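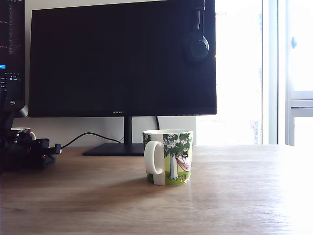
Stundia Institute – Workplace Practice
Unit 2 handout: The Shared Desk

Purpose of this unit

This handout accompanies the second session of the course and should be read before the practical. It covers the arrangement and daily upkeep of a desk used by more than one person. Participants will apply the same procedure to a desk of their own choosing and submit a short written record.

2.1 Classes of object

For the purposes of this course, everything on a desk belongs to one of 3 classes. Fixed items are those that stay when the user leaves: monitors, stands, mounting arms, power and data cables. Issued items are assigned to one person for a period, such as headphones or a keyboard. Personal items are brought from home. A mug is the usual example, and a decorated one, with a hammock and a figure in a top hat, is easier to return to its owner than a plain one.

Some objects change class over time. A pair of headphones left at a desk for a whole term is often treated as fixed by the people who sit there next. The written record should give the class to which an object was assigned, whatever its present use.

2.2 Drinks

Open drinks are permitted at desks in the Pascu wing but not in the Wandanier rooms. Where they are permitted:

A mug is placed on the desk surface, clear of any stand base and of any cable. Directly in front of a monitor is a poor position, as a hand reaching for the screen controls will pass over it. The handle should face the hand that will lift it. On bare wood a coaster is recommended. Mugs are taken to the kitchen at the end of the day, including those that have not been used.

2.3 Headphones

Over-ear headphones hung by the headband from the top corner of a monitor take up no desk space, and many users prefer this. The practice has two drawbacks. An ear cup may rest against the screen and mark it, and the weight may gradually turn a monitor on a light stand. A hook beneath the desk edge is preferred. Where no hook has been fitted, the corner of the monitor is acceptable while the screen is off.

2.4 Cables

Cables should run behind the stand and leave the desk at a single point. A cable that crosses the wall in a free curve should be clipped. Monitors on articulated arms require additional slack – the arm should be moved through its full travel before any tie is closed. Participants must not unplug equipment at a desk that is in use, even briefly.

2.5 Light

Strong daylight from one side will wash out the near end of a pale desk and may produce glare on an adjacent screen. Reading material is best kept at the shaded end. Screens are set at a right angle to the window where the room allows.

Assignment

Write a record of one shared desk in no more than 400 words. List the objects by class, state which should be moved, and say where. Sketches are welcome. Records are submitted to Tsehay Shiferaw by the end of the first week of June.

Prepared by Khrystyna-Mariia Bondarchuk. Revised 5 April 2025.

Comments

hallway_b: Does the word limit include the object list?

T. Shiferaw: The list is not counted. Only the running text is.

Marit: Our room has no hooks at all. Who do we ask?

dk: Hallen reception has a box of them, ask at the front desk.

Related handouts

Unit 1: Measuring a Work Surface
Unit 3: Drawers and Shared Storage
Unit 4: Chairs and Seat Height
Kitchen Rules, Pascu Wing

This site uses cookies to remember your course selection. By continuing to browse, you accept their use. Manage preferences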